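Employment Opportunity: Household Tableware Assistant (Part-Time)

Solov Home Services — Residential Team
Posted July 24, 2023

Solov Home Services invites applications for the position of Household Tableware Assistant. The successful candidate will join the Residential Team, which sets, clears, sorts and stores dishes in furnished apartments and single-room residences managed under the Haston program. There are two openings. Both are part-time positions of 24 hours per week, with a start date to be agreed with each candidate.

About the Team

The Residential Team looks after tableware in homes where space is limited and where one room commonly serves for sleeping, working and eating. Residents may be moving in, moving out, or away for an extended period. The team's task is to see that plates, bowls and cups are handled with care, matched correctly and left where the resident expects to find them. The Haston program currently covers 309 residences. Staff report to Nafula Kioko, Residential Team Supervisor.

Principal Duties

The Household Tableware Assistant will:

Lift, turn and set down ceramic plates and bowls of different sizes without chipping the rim or the glaze.

Sort dishes by color, size and pattern, and stack them so that the largest piece is at the bottom.

Inspect each piece for cracks, chips and worn glaze, and record any damage on the Baran inventory sheet before the piece is moved.

Wrap and box tableware for storage or transport, and unpack and arrange it at the new residence.

Clear personal articles to one side of the work surface and return them to their original position when the work is done. Phones, medication and documents are to be moved only with the resident's permission.

Protect tables, beds and other surfaces in use, and leave covers and cloths smooth and clean.

Keep the path between the work surface and the door free of boxes, bags and footwear while dishes are being carried.

Working Conditions

Assignments take place in occupied rooms. A typical residence holds a desk, a chest of drawers, luggage, shoes and stored boxes in addition to the bed or table where dishes are sorted. Assistants should expect to work around these belongings with patience and to treat them with respect. Most of the tableware is glazed ceramic in plain colors, and the larger pieces require a steady hold at the rim.

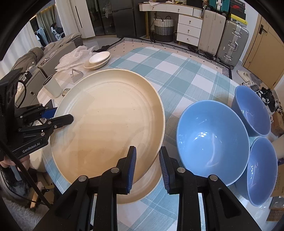
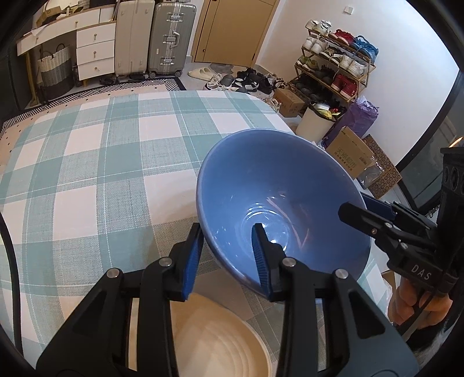
Handling cream and light blue ceramic tableware in a furnished room.

Assistants work in pairs. Each pair is assigned up to four residences per week, and no assignment is scheduled to last longer than half a day. Some lifting is required; a packed box of dishes may weigh up to 35 pounds. The position involves standing for long periods, bending, and working at the height of a bed or a low table. Stairs are present in many of the buildings served.

Required Qualifications

Applicants must be at least 18 years of age and legally authorized to work. A high school diploma or its equivalent is required. Applicants must be able to read and complete a written inventory, follow verbal instructions, and travel between residences on the same day. A background check will be completed before any offer is made final.

Preferred Qualifications

Preference will be given to applicants with previous experience in housekeeping, catering, moving services, or retail work involving glass or ceramics. Experience in private homes is helpful. The team also welcomes applicants who are returning to work after a period of caring for family members — household experience of this kind will be considered and should be described in the application.

Training

New assistants complete a paid training period under the direction of Ashraf Benjelloun, Training Coordinator. Training covers grip and carrying technique, stacking order, wrapping, the inventory sheet, and conduct in residents' homes. Practical sessions use full-size plates and bowls. Each trainee is then paired with an experienced assistant for the first six assignments.

Compensation and Benefits

The hourly rate is set according to experience and will be stated in the written offer. Assistants receive paid travel time between residences, paid sick leave, and work gloves and aprons at no cost. Staff who complete one year of service may apply for full-time positions when these become available.

How to Apply

Applicants should submit a current résumé, the names of two references, and a letter of no more than one page. The letter should describe the applicant's experience with fragile household goods and list the days and hours of availability. Materials may be delivered in person to the Solov front office or sent by mail to the attention of Felista Chege, Human Resources. Incomplete applications will not be reviewed.

Selected applicants will be invited to an interview and a short practical exercise, in which they will sort, stack and wrap a small set of dishes. Candidates who need an accommodation for the interview or the exercise should notify Human Resources at least 48 hours in advance.

Applications will be accepted until both positions are filled. Persons who applied in April and were not selected may apply again and need not resubmit references.

Solov Home Services is an equal opportunity employer. Questions about the duties of the position may be directed to Nafula Kioko through the front office.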